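Notebook, Landgate workshop
5 min read

September, 17:00

Carried on with the glue question, since Teodoro has now told two people that the Trarard paste is "stronger than hide glue in every respect" and I would like to see some evidence before we change what goes on the spines. His source is the leaflet that came in the tub. The leaflet gives no test method, no paper weight and no humidity, and it compares the paste with "traditional adhesives", which could mean anything down to flour and water.

What I did. Cut strips from the offcuts of the Troston text paper, all with the grain running the long way, and glued them in pairs with a thumb's length of overlap. Five pairs with our usual wheat starch paste, five with hide glue, five with Trarard. Pressed overnight under the same board and the same weights. Hung the bucket off each pair this afternoon and poured in water until something gave.

Result: the paper tore before the joint did, nearly every time, for all three. One hide glue pair let go at the joint, and when I looked at it the glue had plainly been put on too cold and had skinned over. My fault. I have left it in the table and marked it.

So the test tells me that all three are stronger than the paper, and we knew that. Zohreh said as much before I started, and I should write that down too. A shear test on thin paper is the wrong test for a spine. A spine gets flexed, over and over, and the question is whether the glue cracks or goes brittle or creeps. Nothing in the leaflet deals with any of that either, unless you count the word "flexible" printed in green.

Second go, then. Zohreh suggests a fold test on made-up dummy spines: one section each, lined with mull, opened flat and closed again until the lining lifts. She thinks 2000 openings is fair for a reference book. I think that is generous to the reader and hard on whoever does the opening. Kianoush says he will rig a crank. I will believe in the crank when it is on the bench.

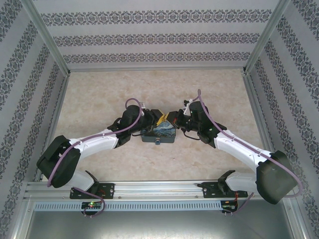 Other things that would have to be held steady for the fold test to mean anything:

Thickness of the glue film. Teodoro lays it on heavily and I don't. Either one of us does all the dummies or we use the spreader with the notch in it.

Drying time. Trarard claims it is ready in an hour. I would give everything the same two nights and then do a separate lot at one hour, if anyone wants to know about the hour.

Who looks. If I know which dummy is which I will find the cracks I expect to find. Ehsan can letter them and keep the key in his drawer. He was not keen, but he agreed.

Also reversibility, which the leaflet mentions in a footnote and which matters to me more than strength. I soaked one offcut of each in tap water at lunchtime. The starch pair slid apart while I was eating. Hide glue needed warm water and then came away clean. The Trarard pair had gone rubbery by four o'clock and brought fibres up with it when I lifted the edge with a bone folder. One strip of each is not a result. It is still enough to keep the stuff off the Shahbazi ledgers, and I have told Idrisa so. She asked whether it might do for the new blank books instead. It might, I have no objection there, provided someone else mends them in thirty years.

Idrisa also asked about cost. The tub is dearer by weight, but it comes ready mixed and doesn't need a pot kept warm all morning. I haven't worked it out properly. Teodoro has, on the back of an envelope, and his figure assumes we never throw any away. We threw out half of the last tub when it grew a skin.

Smell: slight, a bit like pear drops. Gone by morning. Not a reason for or against.

To do
- more mull, the open weave, not the stuff we got last time
- ask Kianoush about the crank
- write to Trarard and ask which adhesives they compared it with, and on what
- label the hide glue jar with the date it was soaked
- redo the soaking with five strips each and a clock

17:50. Weights back on the shelf, bucket emptied. Torn strips are in the envelope pinned behind this page.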